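Grade the Log, Then the Grasp

Malsha Talukder

The student manipulation club at Padley scores its spring project the way most clubs do: one point for each object moved to its target, zero otherwise. I have advised teams under this rule for three years, and I think it should be dropped.

The task is tabletop sorting with mugs, coasters and trays. It sounds trivial until a team tries it. A mug has a handle, a curved wall and a rim, and each of these calls for a different approach angle. A flat coaster offers the fingers almost no height to work with. Polished surfaces throw glare into a wrist camera, and a threshold tuned in the morning may fail by 4 p.m.

Under the current rule, none of that knowledge earns anything. Last season one team recorded roughly 300 attempts and labeled every failure by cause. Another team, led by Roman Lis, hard-coded one approach path and repeated it until the count was high enough. The second team won. Lis told me afterward that he could not say why his path worked on one mug and missed on the next. He was not being modest.
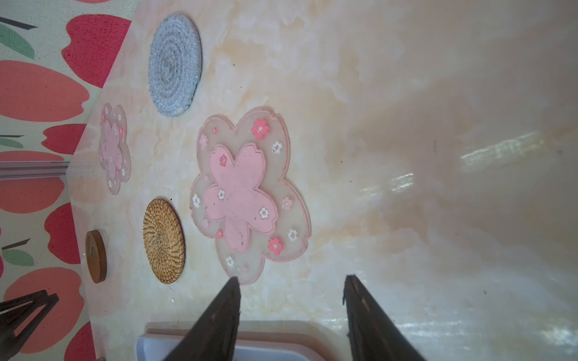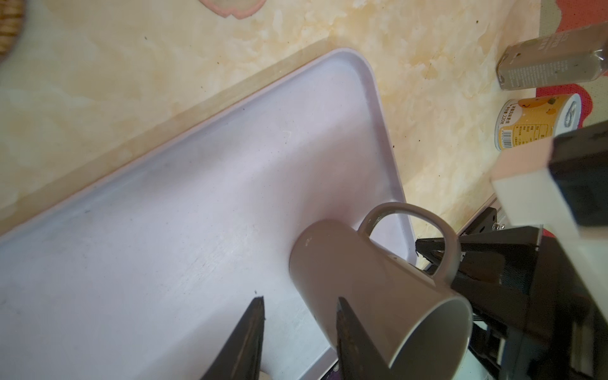

Page last changed: September

Wrist views like the two shown are the best teaching material the club has. In the second, one finger presses on the mug near the rim while the other does not touch it. A student who can read that contact state, predict what closing the gripper will do, and check the prediction against the log has learned something that carries over to other hardware. A point total records none of it.

Ivana Vergara, who runs the Fikenier meet, objects that logs are slow to grade and easy to pad. The first complaint is fair. A full season produces more text than two judges can read. My proposal is to sample: each team submits its complete log, judges draw 4 attempts at random, and the students explain them aloud. Padding is of little use when the team does not choose the attempts.

I would give the explanation half the marks and leave the other half on completed moves. Reliability still matters, and a team that never places a mug should not win on commentary alone.

The Tilto rulebook already allows local scoring changes if they are posted before registration opens. Padley could adopt this one for the coming season with a single added page.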